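Cletstead parcel point to open evenings from February

The parcel point on Agudelo Street in Cletstead will stay open until 8 p.m. starting in February, two hours later than now, the shop that runs it said.

Katilen, a stationery and copy shop, began taking in parcels last year for residents who are out when couriers call. The counter now handles up to 50 packages on a busy day, owner Rosaura Nina said, and most people come for them after work.

"We close at 6 and there are still people walking up to the door," Nina said. "Some of them have come straight off the bus."

Parcels will be held for 20 days before they go back to the sender. Customers need to bring a photo ID and the pickup code from their text message. A neighbor or relative can collect on someone's behalf if they have the code and a signed note.

The shop will also take returns during the later hours, as long as the bag is sealed and the label is already on it. Returns handed in after 6 p.m. will leave with the next morning's van.

Anselmo Huanca, who lives in the Trasik apartments behind the shop, said he had missed three deliveries since the fall and had to drive to the depot for each one. "It's a long way to go for a pair of shoes," he said.

There is no charge for pickup. Large items such as furniture and bicycles are not accepted.

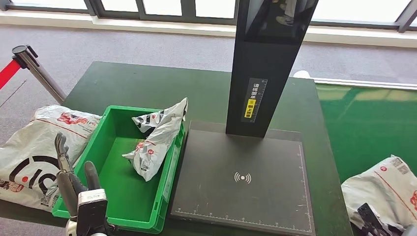
Courier bags and a green plastic crate on a dark green table.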